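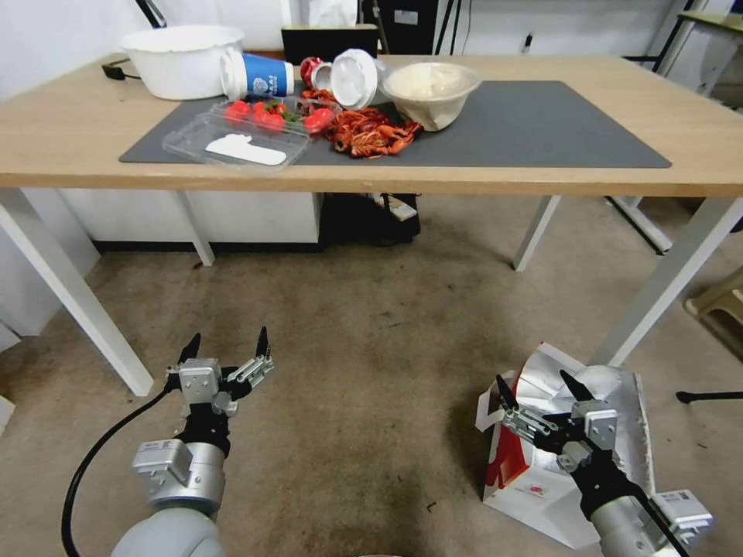
Food Service Operations 2
Handout 7: Clearing and sorting after a shared meal
Tutor: Busisiwe Motaung

Read this before Thursday's practical. Bring it with you, as you will need the sorting table at the end of the session.

1. What the session covers

Last time we dealt with laying out a buffet for a small group. This handout covers the other end of the job: a table where people have eaten or are part way through, with food, packaging and serving ware all mixed together. You will work in pairs. One person clears and the other receives, and you swap halfway through.

A mixed table is harder to clear than a formal one. On a formal table the plates are alike and they stack. On a mixed table you may have a bowl, a drinks can, a paper cup and a clear plastic tray within reach of each other, and each goes to a different place.

2. Look first

Stand at the table for a moment before touching anything. Decide which items fall into these four groups:

Food that may be kept
Food that must be thrown away
Things to be washed
Packaging

Items lying on their sides need care. A cup or can on its side may still hold liquid, so lift it by the body with the opening uppermost and carry it upright to the sink. Do not tip it out over the basin if the basin is going to be used for washing.

3. Order of clearing

Take food off first. Shellfish goes before anything else. Cooked crayfish should not stand at room temperature, and if you do not know how long it has been out, it is waste. Use tongs. Legs and bits of shell break off easily, so go over the surface afterwards with a damp cloth and check the edges of the mat.

Fruit and salad items come next. Whole strawberries and cherry tomatoes are often fit to keep, but fruit that has been lying against cooked shellfish is not. Anyone with a shellfish allergy could be made ill by it, and rinsing is not a safe answer. Tomatoes in their own tray can be kept if nothing has dripped or fallen into the tray.

Then take drinks containers, then bowls and cutlery, then empty packaging. The mat comes up last. Fold it inwards so that crumbs stay inside, and shake it over the bin.

4. The basin

A large plastic basin is useful for carrying things to the wash area. Put heavy bowls in first and light items on top. Keep food waste out of it. In the practical each pair has one basin and one waste bucket, and marks are lost if the two get mixed up.

5. Sorting table

Item: Where it goes
Drinks can: emptied, rinsed, metals
Paper cup: emptied, general waste (most have a plastic lining)
Plastic cup lid: wiped, plastics if marked, otherwise general waste
Clear clamshell or tray: rinsed, plastics
Plastic spoon: general waste
Bowl: scraped, wash area
Shells and legs: food waste, double bagged
Strawberry hulls, tomato leaves: food waste

Check the list on the wall by the bins as well. Collection rules changed in May and older copies of this handout are wrong about paper cups.

6. Weighing the waste

Each pair weighs its food waste and writes the figure in grams on the record sheet. Weigh the bucket empty first and subtract. The Guna buckets in the teaching kitchen weigh 575 g without the lid. If you have a different bucket, weigh it yourself.

7. Timing

The practical lasts 60 minutes, including washing up and the record sheet. Clearing should take almost none of that compared with the sorting, so do not rush the table and leave a muddle at the bins.

Questions to prepare

Why is the mat left until last?
What would you do with a sealed tray of tomatoes that had a piece of shell on the lid?
Which of the items in the sorting table could be replaced by something washable, and what would that add to the work of the wash area?

Written answers of half a page each, handed in at the start of the session.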